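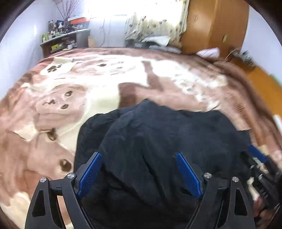 Photo: Saeed Mirzaei

I have now read the draft code of practice for collecting handling data in people's homes twice, once on the train back from Culham and once at the kitchen table with a pencil. It runs to 309 clauses. I went in wanting to like it, and I came out with a lot of question marks in the margin.

The people who wrote it clearly know labs. Clause 14 wants a "neutral, uncluttered work surface of uniform appearance". Fine, if you have one. Saeed's picture is a bedroom: a crumpled black something, possibly a fleece or jacket, between the blue finger pads, a blanket printed with great big horse heads, more clothes heaped towards the far end of the bed. I would like one of the authors to tell me which part of that is the neutral surface. And if somebody does strip the bed and lay down a grey sheet to please the auditor, what have we learnt about picking up clothes in a bedroom? That it can be done on a grey sheet.

Bijan Sadeghi, who is more patient than I am, says the clause is only there to make results comparable between sites. I understand the wish. I just don't believe the comparison afterwards. When we tried something similar at Flinstead, every site read "uncluttered" its own way, and the numbers came out looking tidy and meaning very little.

Then there is the rule on personal belongings. The draft says all items "capable of identifying the householder" must be removed before work starts. I agree with the aim completely. But who decides? A shelf crowded with bottles and boxes might say nothing at all about a person, or it might say a great deal if one of the labels can be read. The draft gives this two lines. It gives a page and a half to the colour of cable ties.

What I'd want in its place is dull and practical. Ask the householder to walk through the room first and move whatever they don't want recorded. Write down that they were asked. Let them change their mind afterwards and have the lot deleted, with no form longer than a side of paper. Mojtaba Ghaffari has been working that way for two years and his files are in better order than mine.

Clause 17 I will defend, to be fair. It says the operator must keep the free hand clear of the fingers while the trigger is being worked. Good. Short, plain, and you can check it. I've had a fingertip nipped and it was entirely my own fault – I was straightening a sleeve and squeezing at the same time. More clauses like that one, please.

The section on fabric is weaker. It sorts cloth into "rigid", "semi-rigid" and "limp", and I can't think of a jacket that stays in one of those boxes from collar to hem. Dark cloth isn't mentioned anywhere, though anyone who has tried to find the edge of a black fleece in a recording will know it deserves a paragraph. Nor is there a word about light from a window, which ruins more of my footage than clutter ever has.

Comments close in September. Hooman Soltani is collecting ours and would like them by the end of the month, with clause numbers, and preferably without swearing. Mine are done apart from the fabric section, which I'm going to go through again with Amirhossein before I send anything.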